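We use cookies to remember your settings and to count visits. Accept all / Manage choices

1/ We moved our packing work into a new room in July. A few people asked how we set it up, so I'm posting it as a thread. Small shop, small orders, mostly things that fit in a shoebox.

2/ The old place was a basement with one bulb and a dehumidifier that had to be emptied twice a day. Boxes went soft if they sat down there over a weekend. I wanted white walls, a window and air conditioning. The rest I could live without.

3/ Rent on the new room is $473 a month with electricity included. The basement was cheaper, but we threw away a lot of cardboard down there and I was paying for that too.

4/ First thing we did was paint. The walls were a yellowish cream and the ceiling was the same. Two coats of plain white, nothing fancy. We left the ducting and beams exposed and painted them white along with everything else. Boxing them in would have cost more than the paint, the rollers and the first month put together.

5/ Painting ducting is slow. Wipe it down first. I skipped that on one stretch and the paint came off on my sleeve the next day. I did that stretch again.

6/ Lights. The landlord offered to swap the fluorescents for something else and I said no. They light the tables evenly and I can read a label without tilting it. If you have ever shipped a medium to someone who ordered a large, you know why I care.

7/ The AC is mounted high on the wall, close to the ceiling. Good for the floor space. Bad for tissue paper if your table is in the path of it. We moved the tissue table twice before it stayed put.

8/ Supplies. Flat cartons come from Pelupessy in bundles of 40. They're plain brown and they fold square. The small mailers come from Cusus. I tried the Cusus cartons as well and the flaps didn't meet in the middle, so I went back.

9/ Tape is Cliltach, the paper kind. It needs a firm press with the side of your hand. If you just lay it down it will lift at the corners by the time the box gets to the post office.

10/ The order of work, for those who asked: fold the bottom, tape the bottom, put a sheet of paper in, put the item in, check the slip, close, tape, label. The slip gets checked before the box is closed. We used to check it after and cut open a lot of good boxes.

11/ Last count of folded cartons ready to go was 239. That's more than we need and I'm not folding any more until the stack comes down. It was leaning.

12/ A bright room makes it easier to spot small stuff left on the cardboard. In the basement I'd find things under the flaps days later. Now a green thing on brown cardboard gets noticed right away and goes back where it belongs.

13/ The window has a black frame and a thin white sill. I wanted to put the tape rolls along the sill and was voted down. They live in a drawer now.

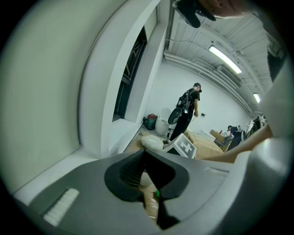
Do I need a special table for packing boxes at home?

Any flat table works if it comes up to your hips or a little higher. A kitchen table is fine for a few boxes, but your back will start to complain after an hour, so put it on risers if you pack every day.

14/ Cleaning up takes ten minutes if you do it daily. Scraps go flat into one carton, tape ends in the trash, knives closed and back in the drawer. Sweep toward the door. Cardboard dust gets into everything, including the AC filter, so rinse that once a month.

15/ Still to do: a shelf for the mailers, a hook for the broom, and some way of stopping the door from slamming when the AC is on. Labels are coming from Ostumico next week. If they stick to the brown cartons I'll post again.

Comments (5)

paperandstring
What finish did you use on the ceiling? Mine is flat white and it marks every time I carry a box past the beams.

reply from author
Eggshell on the walls, flat on the ceiling. It marks, yes. I keep a small jar for touch-ups.

bluecrate_shop
We had the same flap problem. Went up one size and it was fine.

northporch
Does the paper tape hold in the cold? I ship from an unheated garage.

reply from author
Haven't had a winter with it yet. Ask me in January.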